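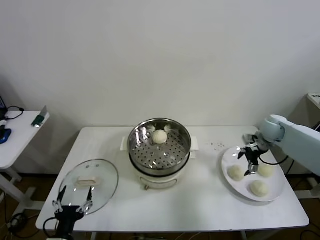 Nurmi, Sun 16 May

Figure 3. Electric steamer with a single round bun in the basket; the glass lid lies on the table to the left.

4.2 Reported use of small kitchen appliances

The second part of the survey asked households which countertop appliances they owned and how often each was used in a normal week. Of the 1513 households that returned the form, 828 owned at least one appliance bought only for cooking with steam. Electric steamers of the general type in Figure 3 were counted together with steam inserts sold for rice cookers. Plain metal baskets used over a pot on the stove were left out, as the form did not ask about cookware.

Ownership did not say much about use. In 311 of the owning households, the steamer had not been used in the month before the form was filled in. Many of these respondents wrote that it was kept in a high cupboard or a storage room. Mustonen found the same pattern in his earlier work on bread machines in Rovard, where the distance between the storage place and the counter was a better guide to use than the price paid or the age of the machine.

Households that did use the steamer every week mostly used it for vegetables and rice. Filled buns and dumplings came next — usually bought frozen and heated for an evening meal. Fish was named less often than we expected, and several people mentioned the smell in small apartments. Respondents in Flekine were more likely to steam food on weekdays, while those in Radeo did so mainly on weekends. We do not have a good explanation for this. The two towns are close in average household size, and the shops in both carry much the same goods.

Counter space was measured by the respondents themselves with a paper tape sent along with the form. Some measured the full length of the counter and others only the part free of other objects. Ojala went through the returned sheets by hand and removed 23 that could not be read either way. The remaining answers were sorted into short, medium and long counters, with the cut points given in Appendix B.

Weekly use rose from short to medium counters and then stayed level. Households with long counters owned more appliances in total, and the steamer often had to share an outlet with a kettle or a toaster. The number of outlets was not on the January form — it was added to the follow-up, and those answers are reported in Section 4.3.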